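Speaker notes: a two-finger gripper on a kitchen counter
Rurlow shared workshop, winter talks, December 23, 2024

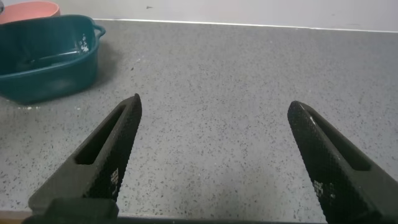 Slide 1. Scope. Talk covers the fingers, the wrist camera and the grasp routine. The arm is a Gisler kit and I am not going through its assembly. If asked, the build log is in the binder next to the lathe.

Slide 2. Finger geometry. Two fingers, mirror images, blunt tips. Long slot down the length of each. The slot lets the finger give a little under load and takes out material. First version had no slot and was stiff enough to push light objects away before it closed on them. Show version one, pass it along the rows.

Slide 3. Surface. Fine diamond texture. I ran 70 grasps with smooth fingers and 70 with textured ones on the same plastic tub, by the rim. Smooth dropped 25. Textured dropped four. Do not oversell this: one tub, one rim, one closing force.

Slide 4. Markings. Small white squares low on each finger. The camera reads them to estimate how far the fingers are open. Motor encoder gives the same number in theory – in practice the linkage has play, and the two disagree most near full close. I trust the markings when both are visible and fall back to the encoder when one is covered.

Slide 5. Camera. Mounted at the wrist, looking out past the tips. Both fingers stay in view at all times. Costs some image area at the bottom, saves a calibration step every time the mount gets bumped.

Slide 6. Background. Speckled gray countertop was a problem. The first segmentation pass treated dark specks as small objects. Worst single image: 562 candidates. Fix was a minimum area plus a short blur. Colored tubs on gray are easy after that. Gray objects on gray are still poor. Pause here for questions.

Slide 7. Grasp routine. Open wide, approach, stop short, check the markings, close. Speed limit is 60 millimeters per second on approach. Going faster gains little and blurs the image.

Slide 8. Failures. Wet rims. Handles narrower than the tip. Anything pushed up against the wall, where the outer finger has no room to get behind it. Mullerdale group had the same wall problem in May and solved it by dragging the object forward first. I have not tried this yet.

Slide 9. Parts and files. Screws and bearings from Pirnthorpe, list on the handout. Finger files are on the workshop drive, version six. Version five has the slot too close to the tip – do not print it.

Demo after the break. Check the power supply before people sit down.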